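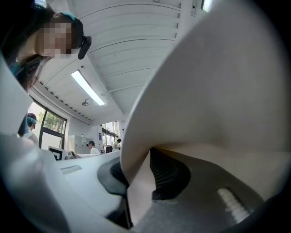

Koppel Workroom Cap, teal

Sold by Undard in packs of 61. Refill carton of 293 also listed.

We carry three caps for kitchens, labs and packing rooms, and the Koppel is the one people ask about most. It is a plain teal cap with an elastic band. The maker, Bovden, calls it "all-day headwear." We have our doubts about the all-day part. After a long shift the band leaves a line on the forehead like any other cap in this price range.

What the maker says, and what we think

"Keeps all hair covered." Not on its own. If you have longer hair and wear the cap high like a headband, the sides will fall forward as soon as you lean over a bench. Pull it down over the ears or tie your hair back first. If your site has strict hair rules, buy the hood.

"One size fits everyone." It fits most people. Large heads and thick braids will find it tight, and there is no bigger size.

"Breathable fabric." Compared with a shower cap, yes. In a warm room with big windows and the sun coming in, you will still want to take it off at lunch.

"Color will not fade." It is a throwaway cap. We have no idea why this is on the carton.

What we do like

The teal is easy to pick out across a large room against white coats and pale cabinets. The band goes on with one hand. A clip-on light or headset will hold at the temple, though heavier ones drag the edge down.

Details

Color: teal only. White was dropped in October.
Pack sizes: 61 or 293
Minimum trade order: 1000 caps
Storage: dry shelf, out of direct sun
Washable: no, whatever you may have read

The Tastuvton cap costs more and has a softer band. For short visits we can't see the point of paying extra. For full shifts, order one pack of each and let your staff pick.

Opened packs cannot be returned.

Page updated 2024-01-20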